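Guides > Tabletop Sorting > Section 3
Plakitz set-up guide, by the Wekwood desk - April

3. Clearing the table

1. Cloth first. Black, hanging over the front.
2. Bin in the middle, label facing out.
3. Plates and bowls stay flat. Fruit and small toys go in frist.
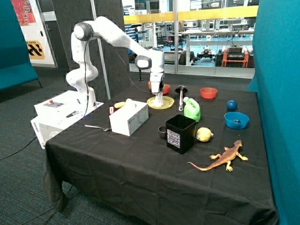
Gritik asks if the fork can go in with the fruit. No - forks last, on thier own.

4. Boxes and printed packs. Lay flat, print up.
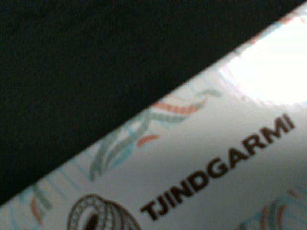

Fig. 2 - Pack marked TJINDGARMI, print up.

CAUTION: max load 300 g per pack. No stacking.

5. Yellow and green pieces next. Check the rim for chips before moving.

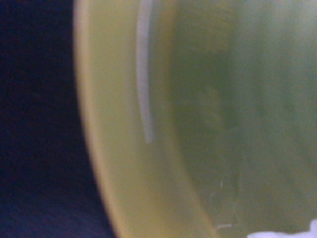 6. Wipe inside, then out. Soft cloth only, 2 passes.

Contact Oprea support | Back to top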